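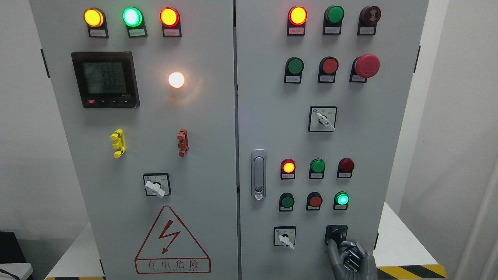

Workshop tips: looking after the front of your control cabinet

Many people who have a shared workshop walk past the grey cabinet every day and never look at it. I did the same for my first year in Berkcombe. Then one Friday we lost half a day of work for a reason that was written on the front of the door in lamps and numbers, and I started to make notes. These are the notes, cleaned a little.

Please understand that everything in this page is for the outside of the doors. What is behind them is work for an electrician. The red triangle with the lightning bolt says this in any language, and ours says it also in Chinese.

Read the lamps first. Yellow, green and red in a row at the top of the door are often for the three phases of the supply. On such a cabinet all three should be lit together, and red does not mean a fault. Check your own drawings, as another maker can use the same colours for a different purpose. If one lamp of the three is dark, it can be only the lamp, but do not start any big motor until the electrician has looked.

Then read the meter. Ours gives three values, one under the other, and I like to see them close together. A reading such as 253, 253 and 252 is well balanced. Write them in a notebook at the same time each morning. After one month you know what is normal for your building, and this is more useful than any number I can give you.

Make a translation card. The labels under our buttons are very small and in Chinese, and my colleagues were pressing from memory. I drew the door on a piece of card, wrote the English beside each button, and hung it on the wall next to the cabinet. Rohani Hartono checked my words before I laminated it.

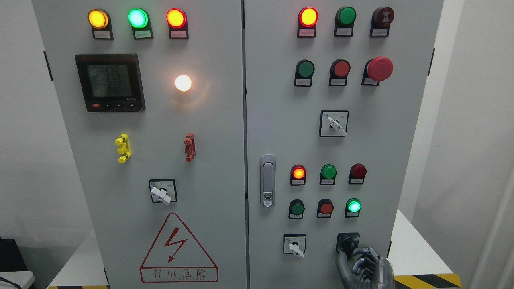

Look where the handle points before you touch a selector switch. A white lever on a white plate is easy to read wrongly from the side, so stand in front of it. Note the position in the book when you arrive and again when you leave. If it is changed and there is no note, ask first and turn later.

Show every new person the big red emergency stop on their first day. Let them walk to it from their own bench. Keep 95 cm of free floor before the doors, with no trolley and no boxes of offcuts. I marked ours with yellow tape, and it took 14 minutes including the sweeping.

For cleaning, use a dry microfibre cloth only. No spray, no wet sponge, and no compressed air, which pushes the dust in through the door seam. Wipe around the buttons slowly, or you will press one. I do the flat parts weekly and the label plates once a month with a soft dry paintbrush, 40 mm wide.

Spare label holders we buy from Plolard. The small size fits, the medium does not.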